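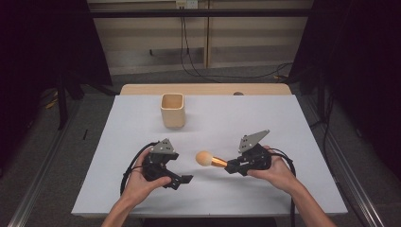
Budgeting for a pair of hand-held grippers

Price the pair first, then everything attached to it. A set of two Foltent grippers was quoted to us at $1,164 in September. Cables were listed separately.

Table: Matte white cover over a plain wooden table. Glossy covers throw glare. Measure the top before ordering.

Frame: Aluminum extrusion can be bought cut to length. Our Drimon order came to $504, brackets included. Add 6 percent for spare fasteners.

Power: Note where the wall outlet is before fixing the table position. Leave slack in each gripper cable for a full arm's reach, plus 13 inches.

Test objects: Buy these last. A small wooden cup and a ball-ended stick cover basic pick and place work. Kitchen stock is adequate.

Spares: Order one extra set of fingers per gripper. Misitz ships them only with a full order, so a later request means a second freight charge.

Keep quotes in one sheet, with lead time in its own column.

Last updated October 15, 2019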